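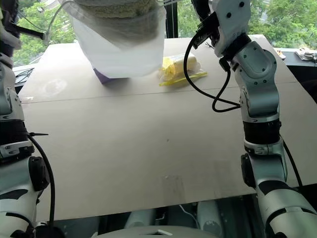 Brullbridge Bagging Challenge

The Brullbridge Bagging Challenge is a student robotics contest in which two-armed robots handle bagged goods on a tabletop. It was started by Dionysis Manolakis, a lecturer, and grew out of an evening class that met in March.

Format

Teams get 5 minutes per run. Plastic bags are the main material, both open carrier types and flat zip bags. A run is scored out of 80, with points taken off for drops and for any help from a team member.

Results

The best known entry is Hastard, built by a team under Gayan Paul. Its makers claimed a success rate of 60 percent over 700 practice attempts. The logs have not been released, and it is unclear what was counted as an attempt. A rival entry, Metar, published no figures at all.

Criticism

Former entrants have complained that the bags are laid out much the same way each year, so a high score may say little about how a robot would cope in a real kitchen. The organizers have promised a changed layout twice.

See also: Chowdhury Cup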